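Mutmont council asked to find $153,000 for robot arms

Council staff want to put two robot arms into the records and stores building on McKinnon Street, and they want the money set aside before the budget closes in June.

The request went to councillors on Wednesday night in a seven-page paper. It asks for $153,000, to cover the arms, their grippers, mounting benches, software and the first stretch of support from the supplier, Grustivo. The machines would fetch and put back small items kept in drawers and cabinets: keys, meter parts, sample bags, old plan cards.

Jarmila Vrabec, who manages the stores, told the meeting her staff lose too much of the day to opening and closing drawers. She said requests pile up after lunch, when the works crews come back to the counter, and that a machine could clear the simple ones while people dealt with the rest.

Most people who have stood at that counter would agree it is slow. Whether a robot is the cure is harder to say, and the paper doesn't give a reader much to go on. It has no figure for how many requests come in each day. It doesn't say how long one takes now, or how long one would take with an arm doing it. A table headed "Benefits" has a column for savings, and the column says "to be confirmed" from top to bottom.

Councillors were shown some of the supplier's simulation work, in which an arm practises on furniture in a computer-made room.

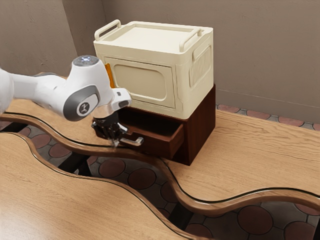 A simulated robot arm at the handle of a partly open cabinet drawer. The room and everything in it are computer rendered.

Simulation is a normal way to begin. It's cheap, nothing gets broken, and the software can be tried again and again before anyone bolts a machine to a bench. It is also a long way from McKinnon Street, where a good share of the drawers stick, several have lost their handles, and the tall cabinets at the back were bought second-hand from three different offices. One drawer with a neat bar handle is a fair test of one drawer with a neat bar handle.

Asked whether the arms had been tried on any of the council's own cabinets, Ms. Vrabec said they had not. Grustivo has offered to do so once an order is placed. A councillor asked if it could be done the other way around, and was told the company would need to be paid for a site visit. The cost of that visit isn't in the paper.

Nor is the cost of the cabinets. On page five there is a line saying existing storage "may require standardization" for best results. That could mean a box of new handles from the hardware store or it could mean replacing the lot, and staff said they couldn't yet put a number on it. If it's the lot, the arms may turn out to be the smaller part of the bill.

Then there is what happens after the warranty. The quoted price carries support for the first two years. The paper gives no renewal price, and the operating budget beside it shows nothing at all for repairs, spare gripper fingers or software fees past that point. Machines of this kind wear out parts like any other. Somebody on staff would also have to be trained to restart them, and that time hasn't been counted either.

Ms. Vrabec said she understood the questions but didn't want the project held up by them. Waiting until next year would mean another winter with the same backlog, she said, and the quote might not hold. The paper says it expires at the end of June.

Quotes with a deadline have caught Mutmont before. The automatic gate at the Gonano yard was approved in a hurry on the strength of a discount, and it has been propped open by hand for much of its working life. The gate got one mention at the meeting, from the public seats.

No staff positions would be cut under the plan, according to the paper, which makes the savings column harder still to fill. Ms. Vrabec said the gain would be in service at the counter. She may be right, but faster service can be measured, and so far it hasn't been. A clipboard and a stopwatch would do for a start, and neither needs a line in the capital budget.

There was some support for a smaller step. One suggestion was to rent a single arm, set it up against the worst bank of cabinets in the building and see how it copes. Staff said Grustivo had not been asked about rental. Another was to label the drawers properly, which drew a laugh, though it was pointed out that half of them still carry labels from the old McKinnon Street depot.

Councillors put off a decision and asked for a revised paper with request numbers, a price for the site visit, and yearly running costs once the support period ends. It is due back before the final budget vote. The $153,000 stays on the draft list until then, marked unfunded.

14 comments
Shared 31 times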